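Drinking enough at a desk job

July 16, 2018

I started keeping track of how much water I drink in January, after a month of headaches that came on at three in the afternoon and stayed until dinner. I had blamed the screen, then the chair, then the coffee. My sister Dewanti asked how much I was drinking and I couldn't tell her. I said "plenty," and she waited, and I said I'd had a coffee at eight and a coffee at eleven.

So I wrote it down for a week. On the Tuesday I had 335 ml of anything that wasn't coffee, and that was a can of soda with lunch. The other days were a little better. I'm a grown woman with an office job and a working faucet ten steps away.
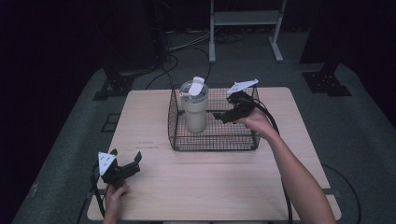 Photo: Ratih Pillai

I set myself 2000 ml a day. I know that number gets argued over, and that food counts toward it, and that a person my size in an air-conditioned building might need less. I wanted a round number I could divide by four. One share before I leave the house, one by lunch, one by the time the mail comes, one in the evening. If the evening one doesn't happen I let it go, as I'd rather sleep through the night.

The first thing I tried was an app. It was called Tula and it sent a small chime every hour. I turned the chime off in a meeting on day two and never turned it back on. After that I tried a very large bottle, the kind with times of day printed down the side. It was too heavy to carry full and it didn't fit under our kitchen faucet, so I filled it with a cup, and by then I could have just drunk the cup.

What stuck was duller. I drink a glass while the kettle boils. I drink another when I get to work, before I sit down. I pour something with every meal, including the ones I eat standing up.

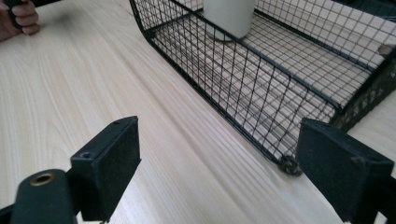
Yanti Lau, who sits across from me, does it with tea. She gets through 5 cups of weak green tea a day and says plain water tastes like the pipe. I tried her way for two weeks and liked it, but I was up at 2 a.m. more than I wanted to be. Now I have tea in the morning and water after lunch. A slice of cucumber helps if the water has been sitting out. Lemon gave me heartburn – I gave that up by February.

Washing is the part I put off. Anything with a lid needs to come apart every night, and the seal has to come out and dry separately. I skipped that for a stretch in spring and regretted it. These days everything goes upside down on the rack after dinner, parts and all, and I put it back together in the morning. 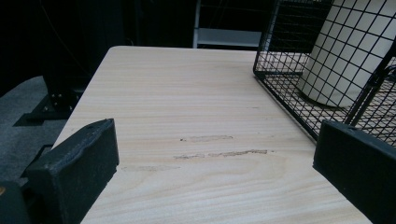

The headaches did ease up. I still get one now and then, mostly after bad sleep, and I moved my last coffee to ten o'clock in the same month, so I can't say how much of it was the water. My doctor wasn't very interested either way. She told me to keep going if it felt good and to come back if the headaches changed.

I stopped writing the amounts down in May. Most days I think I land a bit under the target, and on weekends I'm well under it, especially if we drive anywhere. Long car trips are still a problem and I haven't found a fix for them. We're going up to see Dewanti next month, four hours each way, and I'll probably do what I always do and have a big glass when we get there.

Posted by Ratih under Everyday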